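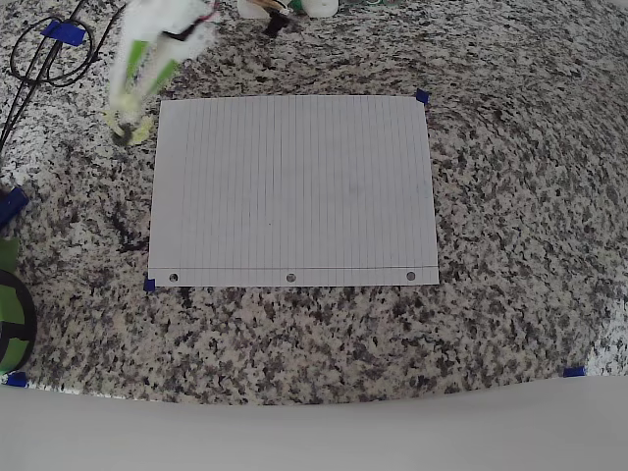
4장. 라벨 프린터 용지 설정과 첫 출력

Rastari 라벨 프린터를 상자에서 꺼내 전원까지 연결하셨다면 3장은 무사히 통과하신 것입니다. 이 장에서는 용지를 넣고, 크기를 지정하고, 첫 라벨을 뽑습니다. 순서대로 하면 금방 끝나고, 순서를 건너뛰면 대개 4.3절에서 다시 만나게 됩니다.

4.1 용지 넣기

1. 전원 버튼을 길게 눌러 프린터를 끕니다. 표시등이 깜박이는 동안은 꺼진 것이 아니라 꺼질까 고민하는 중입니다. 완전히 사라질 때까지 기다리십시오.
2. 양쪽 걸쇠를 동시에 당겨 덮개를 엽니다. 한쪽씩 당기면 열리는 듯하다가 열리지 않습니다.
3. 롤의 인쇄면이 위로 오도록 넣습니다. 손톱으로 살짝 긁어 검은 줄이 생기는 쪽이 인쇄면입니다.
4. 용지 가이드를 롤 폭에 맞춰 밉니다. 꽉 조이지 말고 닿을 정도로만 맞추십시오.
5. 용지 끝을 출구 밖으로 손가락 한 마디쯤 빼고 덮개를 닫습니다. 딸깍 소리는 두 번 나야 합니다. 한 번만 났다면 나머지 한 번을 찾아 주십시오.

참고: Wemimura 호환 롤은 심이 조금 좁습니다. 동봉된 회색 어댑터를 끼우면 맞습니다. 어댑터는 설명서 봉투 맨 아래에 들어 있으며, 봉투를 이미 버리셨다면 고객지원에 따로 신청하실 수 있습니다.

주의: 인쇄 직후에는 덮개 안쪽의 열전사 헤드를 만지지 마십시오. 뜨겁다는 경고 스티커가 붙어 있는데, 그 스티커를 읽으려고 가까이 대는 분이 해마다 계십니다.

4.2 용지 크기 지정

프린터는 용지 크기를 스스로 알아내지 못합니다. 알아내는 척은 합니다. 크기는 반드시 직접 입력하십시오.

1. 컴퓨터에서 Nedidton 설정 프로그램을 실행합니다.
2. [장치] 메뉴에서 프린터 이름을 선택합니다. 같은 이름이 두 개 보이면 흐리지 않은 쪽을 고릅니다.
3. [용지] 탭에서 [사용자 지정]을 누릅니다.
4. 택배용 대형 라벨은 길이 190, 주소용은 135, 선반용은 40을 입력합니다. 단위는 밀리미터입니다. 인치로 바뀌어 있으면 선반용 라벨 한 장이 책장보다 길어집니다.
5. [적용]을 누른 다음 [확인]을 누릅니다. [확인]만 누르면 창은 닫히지만 설정은 저장되지 않습니다. 개발팀은 이 동작이 의도된 것이라고 합니다.

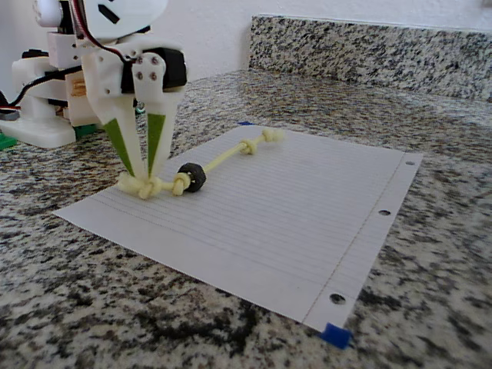
크기를 저장한 뒤에는 보정을 한 번 실행해야 합니다. 급지 버튼을 표시등이 두 번 깜박일 때까지 누르고 있으면 빈 라벨이 몇 장 밀려 나옵니다. 이 라벨은 불량이 아니며, 다시 감아 넣지도 마십시오. 감아 넣은 라벨은 롤러 안쪽 가장 손이 닿지 않는 곳에 붙습니다.

참고: 롤 종류를 바꿀 때마다 보정을 다시 해야 합니다. 같은 종류의 새 롤로 갈았을 때는 생략해도 됩니다.

4.3 첫 출력과 위치 맞추기

비싼 라벨로 바로 시작하지 마시고, 일반 종이에 배치를 먼저 확인하십시오.

1. 설정 프로그램에서 [배치 미리보기]를 열고, 일반 사무용 프린터로 한 장 인쇄합니다.
2. 인쇄한 종이를 평평한 곳에 놓고 라벨 한 장을 겹쳐 봅니다. 무릎 위는 평평한 곳이 아닙니다.
3. 글자가 라벨 가장자리에 닿으면 [여백] 값을 한 단계씩 올립니다. 한꺼번에 다섯 단계를 올리면 이번에는 반대쪽이 닿습니다.
4. 만족스러우면 라벨 프린터로 시험 라벨 한 장을 출력합니다.
5. 글자가 흐리면 [농도]를 올리고, 번지면 [속도]를 낮춥니다. 둘을 동시에 바꾸면 어느 쪽 덕분인지 알 수 없게 됩니다. 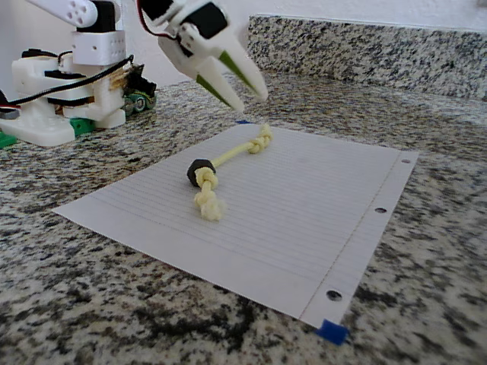 그림 4-3. 평평한 면에 놓은 종이

4.4 문제가 생겼을 때

오류 119: 덮개가 열려 있다는 뜻입니다. 덮개가 닫혀 있는데도 나온다면 4.1절의 딸깍 소리를 다시 확인하십시오.

라벨이 비스듬히 나옴: 용지 가이드가 헐겁습니다. 프린터를 반대로 기울여 보정하는 방법은 저희도 시험해 보았으나 권하지 않습니다.

아무것도 인쇄되지 않음: 롤이 뒤집혀 있을 가능성이 가장 큽니다. 롤을 꺼내 인쇄면을 확인하고 다시 넣으십시오. 그래도 비어 있다면 문서 자체가 비어 있는지도 한번 살펴보십시오.

같은 라벨이 계속 나옴: 대기열을 비우십시오. 반응이 없다고 인쇄 버튼을 여러 번 누르셨다면, 프린터는 그 횟수를 모두 기억하고 있습니다.

주의: 걸린 라벨을 칼이나 가위로 긁어내지 마십시오. 롤러 손상은 보증에서 제외됩니다. 전원을 끄고 덮개를 연 뒤, 용지가 나오는 방향으로 천천히 당기십시오.

12월 이후 출고된 제품은 메뉴 이름이 조금 다릅니다. [용지]가 [매체]로 바뀌었을 뿐 하는 일은 같습니다.

관련 문서
3장. 포장 풀기와 전원 연결
5장. 주소록 불러오기
6장. Ó Flaithearta 재고 프로그램과 연결하기
부록 가. 표시등이 깜박이는 방식과 그 의미
부록 나. 헤드 청소

편집: Glenys Kneath | 최종 수정 2022-05-10 | 문의: 고객지원 게시판 | © Rastari | 맨 위로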